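Projet Skirnano – pince à main pour textiles
Rapport d'avancement, mardi 8 août
Destinataire : Tetsuya Yokoyama, fonds Yoshida
Rédaction : Hiba Nseir, atelier partagé de Brurnport

1. Matériel

La pince est montée dans sa deuxième version depuis mai. Les deux mâchoires à biellettes noires portent maintenant des patins bleu foncé, plus souples que ceux du premier montage. Les axes ont été repris une fois, le jeu latéral étant trop fort à gauche. Les essais se font à domicile, avec du linge ordinaire. Le tissu noir posé sur des imprimés reste le cas le plus utile pour régler l'exposition.

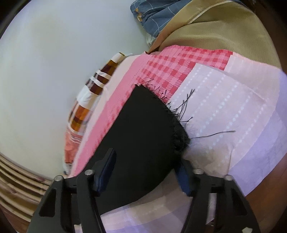

Les fils libres nous posent encore un problème de traitement : le logiciel de contour les prend pour le bord du tissu et propose un point de prise trop à l'extérieur. Un filtre est écrit, il n'est pas encore validé.

2. Enregistrements

La base compte 384 séquences, dont 221 annotées. L'objectif de la convention est d'aller jusqu'à 3 000 d'ici la fin de la subvention – il sera difficile à tenir sans une seconde pince. Les vêtements sombres avec boutons métalliques ou sequins ont été ajoutés à la liste, car les reflets faussent l'estimation de distance.
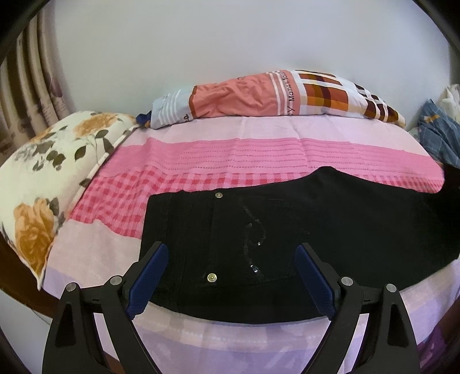 3. Dépenses et suite

Les roulements commandés chez Zurnico sont arrivés et payés. Reste à acheter la matière des patins de rechange. Nous demandons l'accord du fonds pour reporter sur ce poste le reliquat de la ligne « déplacements ».

Prochaines étapes :
– valider le filtre de contour
– reprendre l'annotation en retard
– monter la seconde pince si le report est accepté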